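3.2 What the adult beginners told us

I should say up front that I train at one of the two clubs in this study, so I'm not a neutral party here. I started judo at Drollberg as a grown man with bad knees, and a lot of the questions on our survey came out of things I'd wondered about on the drive home. Victor Were kept me in check on the wording, and Jaxon Wong ran the sessions at Mabaso so I wouldn't be handing forms to people I'd thrown the night before.

We sent the survey to 400 adults who had signed up for a beginner course at either club, and 354 sent it back, which is a wonderful return for a form that long (people who do judo love talking about judo). The first block asked why they came. The second asked what nearly made them leave, and that's the one I'll spend most of this section on, as the answers surprised all of us.

I had expected sparring to be the big worry. For most people it was falling. They wrote about it at length, sometimes up the margins, and the same few words came back again and again: the noise, the jolt, not knowing where the floor was. One woman wrote that she liked being thrown fine once she could land, but that the first weeks of landing drills made her feel "like a dropped suitcase." We kept that line on the whiteboard for the rest of the project.
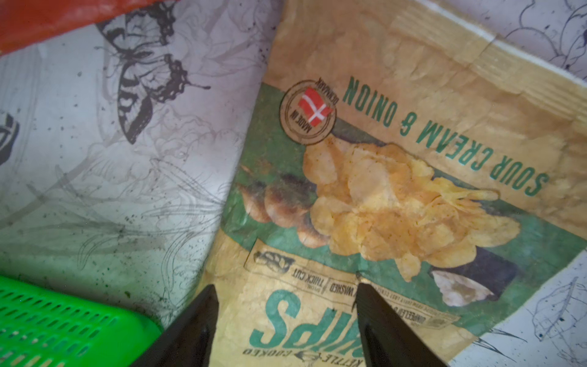
Does being afraid of falling mean judo is the wrong sport for an adult beginner?

Fear of falling was common among people who stayed as well as people who quit, so we don't read it as a sign of a bad match. What seemed to matter more was how the first few classes were taught, and whether the coach let people start from a squat or from their knees before going up to standing.

The two clubs differ quite a bit on that point. At Drollberg, Somkiat Chaimongkol starts everyone seated and keeps them there until they're bored, and then a little longer. Mabaso gets people on their feet in the first class, with a crash mat and a partner holding the sleeve. I came in sure that the Drollberg way was better — it's the way I was taught, after all — and the written answers didn't back me up as much as I'd hoped. Plenty of Mabaso beginners said the partner's grip on the sleeve was the thing that calmed them down.

We also sat down with 31 of the people who had returned the survey and talked with them for as long as they liked. Sombat Jaidee did most of these talks and is far more patient than I am. He let folks wander, and they wandered into things we hadn't thought to ask: what to wear under the jacket, who to bow to, whether it's rude to sit out a round. Several said they had skipped a class over one of those small worries and then found it harder to come back the next week. Victor thinks this deserves a study of its own, and I agree with him.
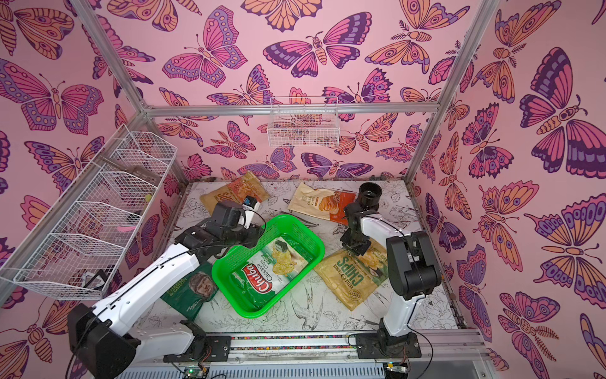 Figure 2.

How soon should a new adult student start free sparring?

Our interviewees gave very different answers, and neither club sets a fixed date. Both wait until the coach has seen the student fall safely to each side and backward with a moving partner, and both let the student say no on the night.

Lamduan Chaimongkol, who read our interview notes without knowing which club each came from, sorted the comments on sparring into those about getting hurt and those about looking foolish. The second pile was the taller one. I'd have put myself in it too, my first August on the mat. We come back to her sorting in the next section, where we set it beside the attendance sheets from both clubs.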